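Cadholm Bench Packing Line
Automated picking and packing for mixed small goods

Product code: CBL 2955
Status: in stock, built to order for double benches
Page last updated 2/9/18

The Cadholm bench line is a packing station for firms that send out small mixed orders: toiletries, sachets, tissue packs, pouches, samples, gift sets. It takes over the reaching, gripping and placing that a packer would otherwise do all day by hand, and leaves the checking, the awkward items and the final look of the box with the person at the bench.

It is sold as a complete station or as a kit that bolts to a bench you already have. The kit fits any level worktop that can bear the weight. Most buyers start with one station and add to it later.

What it handles

Small goods are harder to automate than cartons. A carton has flat sides and stays where it is put. A pouch bends, a bottle tips, and a plastic wrapper slides on the surface under it. The bench line uses slim two-finger grippers with soft pads, and the grip force is set for each item in the product list. Rigid items, soft packs and flat pouches can go through in the same order without changing the fingers.

Items are taught by hand. An operator picks up each new product with a hand-held gripper, a few times and from different sides, and the station keeps those grips on file. No programming is needed for this and it can be done by anyone who has had the basic training. The memory holds up to 400 products. After that, old ones have to be archived before new ones can be added.
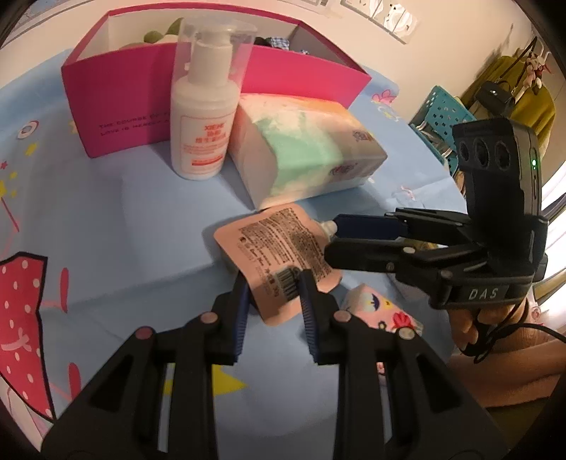
Grippers at a flat pouch, with a pump bottle, tissue pack and open box behind.

Spouted pouches are worth a note of their own, as we are asked about them more than any other pack. They can be held by the body or by the cap. Holding by the body is the default. Use the cap grip only for short moves, such as turning a pouch round so that the barcode can be read, and set the force low. Pump bottles should be taught with their transport cap on if that is how they are sent out.

What changes for the people at the bench

A packer on a manual bench picks, scans, places, folds and seals. On the bench line the packer's job is mostly to load trays, teach new items, deal with anything the station has set aside, and check each box before it is closed. There is less reaching and less standing in one spot. There is more looking, and some people find that tiring in a different way. We advise swapping roles every 2 hours for the first weeks and then letting the team settle its own pattern.

The work also asks for new skills. Our first customer, the Mishra packing room at Boddale, put its whole bench team through the teaching course instead of picking one person as the specialist. It meant that a new product could be added on any shift. They also kept one manual bench for fragile goods and rush orders, and we now suggest this to everyone who asks.

Pace is set at the bench and can be turned down by the person working there. The station does not keep a record of individual operators. It logs items placed, items set aside and stoppages, and those figures belong to the site. If you plan to link them to shift records, talk to your staff before you do it.

In the box

Station controller with screen
Two gripper arms with padded fingers
Hand-held teaching gripper with cable
Tray holders
Spare finger pads, 5 pairs
Stop button for the bench edge
Printed guide

Bench, trays and scanner are not part of the kit. The full station includes all three.

Care

Wipe the finger pads at the end of each shift with a damp cloth. Do not use solvent. Change a pad when the ribs have worn smooth or when items start to slip at a force that used to hold them. Check the pivot pins monthly and tighten any that have worked loose - a loose pin shows up first as poor placing of thin items. The teaching gripper should be hung up by its base and never by the cable.

Training and support

The price covers a training visit for the bench team. Repeat visits can be booked through Justholm, who also hold spare parts and carry out repairs. Sites that order now can have training from January.

Ordering

Send us a list of your twenty most packed items with sizes and weights, along with a plan of the bench. We will tell you which of them the line can handle and which are better left to manual packing, and the quote will follow from that. Loan stations are available for trials. Carriage is charged at cost.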